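Clurno Hand-Guide Kit
Teaching handle, foot pedal and Netora software for six-axis arms

If you have ever tried to type a pick-and-place routine in by hand, one position after another, you'll know how quickly an afternoon goes. The Clurno kit lets you take hold of the arm and show it the job instead. Press the pedal, walk the gripper to the tube, close it, walk it over to the next rack, let the pedal up — and Netora has kept the whole path, ready for you to trim and play back.

For jobs where you would prefer to stand a little farther off, the kit also comes with a small desk controller. It moves the arm as your hand moves, and there's a slow mode for the last bit of the approach (we use it a great deal ourselves, and so will you, I suspect). 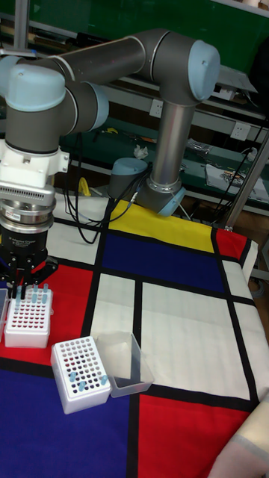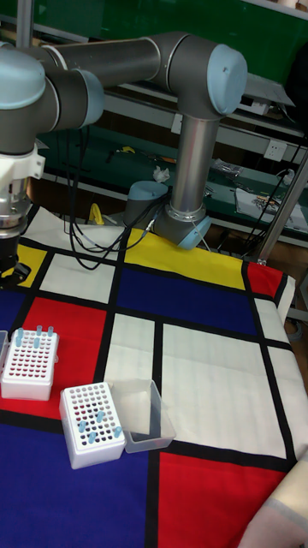
Tube racks under a six-axis arm.

Each recording is saved as a separate take, and you can keep up to 368 of them in one project before Netora asks you to start another. Emlyn Sayce, who wrote our manual, suggests 42 takes for a rack job, with the racks moved a little between takes, and a fresh start whenever your hand slips. Please do read his chapter on pedal timing, it's a good one!

In the box: teaching handle, pedal, desk controller, 2 cables and the printed manual. The arm and gripper are sold separately. The warranty runs for 60 months, and spare pedals are kept in stock.

Not sure whether your arm will work with it? Write to Haf Penry at the Clurno sales desk with the model name and the kind of gripper you have, and she'll be glad to look it up for you.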